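Zerel Ultrasonic Eyeglass Cleaner: Review
By Imani Pruitt
Jun 20, 2023

I have worn glasses since second grade and cleaned them badly for most of that time. Shirt hem, paper towel, whatever was close. My last pair had an anti-reflective coating that started to craze at the edges, and the optician who replaced them, Danish Yousafzai, told me that dry wiping was the likely reason. Dust on the lens gets dragged across the coating. He suggested rinsing first, every time, or getting an ultrasonic cleaner for the parts a cloth doesn't reach.

The Zerel is a small tabletop unit with a lid, a tank, and one button. It plugs into the wall. The tank holds 200 ml up to the fill line, enough to cover the lenses and hinges of an ordinary adult frame if you put the glasses in lens side up with the arms folded. My husband's wraparound sunglasses do not fit with the lid closed. A child's pair fits with plenty of room.

A cycle runs 3 minutes and then the unit shuts itself off. There is no way to set a shorter one, though you can stop it early by pressing the button again. For glasses worn every day, one cycle is enough. The first time I ran my old pair I needed a second cycle, mostly for the nose pads, which had a green film around the screws. It came off without any scrubbing and left the water cloudy.

What it cleans well: nose pads, hinges, the groove where the lens meets the rim, and the little textured area at the end of each arm. What it does only fairly well: the lens surface itself. Skin oil needs a drop of dish soap in the water. With plain water I still had a smear across the left lens, and a second plain cycle only moved it. With soap it came out clear. Use a soap with no lotion in it.
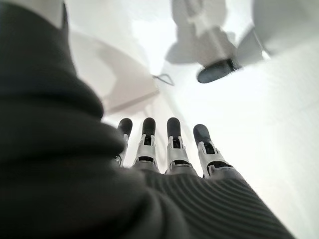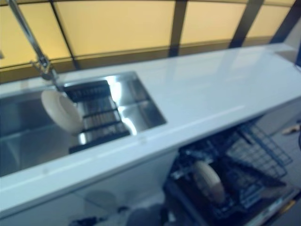
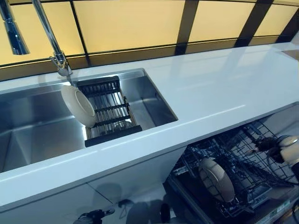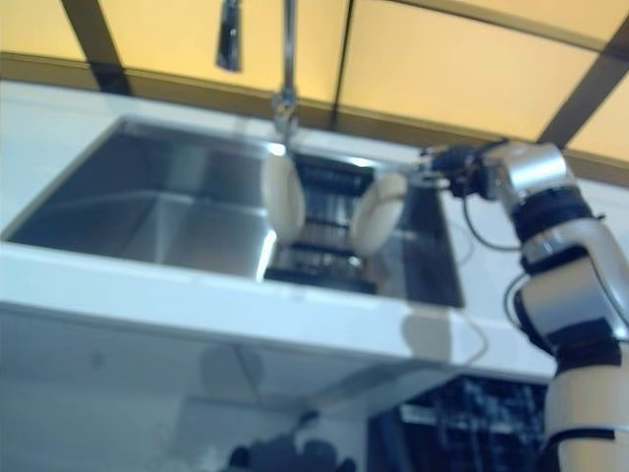 Rinsing is the step the Zerel leaves to you, and it takes more care than the cycle does. Soap dries into a haze, so the glasses have to go under lukewarm running water for a few seconds on each side. Hold them by the bridge. I would not set them down on a rack in the basin like the one in the second picture, where a plate is resting. A plate can take leaning against hard bars and a coated lens may not. A folded dish towel on the counter is better. Shake off the drops, then dry with a clean microfiber cloth. The cloth that comes in the box is too small and sheds a little on the first use, so wash it before it goes near a lens.

The manual says to keep the water at or below 104 degrees Fahrenheit. I follow that with a kitchen thermometer when I remember, and with cool tap water when I don't. Hot water is hard on lens coatings, and the tank warms up slightly by itself during a cycle.

Noise is the main complaint in our house. It makes a thin, high buzz that carries into the next room, and our dog leaves when it starts. Closing the lid helps a bit. I would not run it while someone is asleep on the other side of the wall.

Some things should stay out of it. The manual lists tortoiseshell, horn, and wood frames, along with anything that has glued-on stones. I would add any lens with a coating that is already peeling or scratched, which vibration can make worse. Loose screws are also worth checking before you start. One of mine backed halfway out after a few weeks of use. It had probably been on its way for a while, and I tightened it with the screwdriver from a repair kit. Contact lenses don't belong in it under any circumstances. It is not made to disinfect anything.

I tried the Caker model before this one. It is cheaper and the tank is longer, so the wraparounds did fit, but the seam around the button let water in and the unit quit after a month. The Zerel has a rubber cover over the button and has had no trouble so far. Hutchins sells one with a removable tank that would be easier to empty. With the Zerel you have to unplug it and tip the whole thing over the sink, away from the side with the socket.

After 2 months I use it less than I did at first. Daily cleaning is still water, a little soap, and a cloth. The machine comes out on the weekend for my pair and my husband's, one after the other, with fresh water for each. My nose pads have stayed clear and I have stopped getting the red mark on the left side, which may or may not be related.

If you have one pair and rinse it every night, you can skip this. If you wear metal frames with adjustable nose pads, or sunscreen and makeup collect in your hinges, it does a job that I could not do with a cloth. Check the width of your frame against the tank before ordering.

Contact | Privacy | Copyright 2023 Purcombe Eyewear Reviews | Back to top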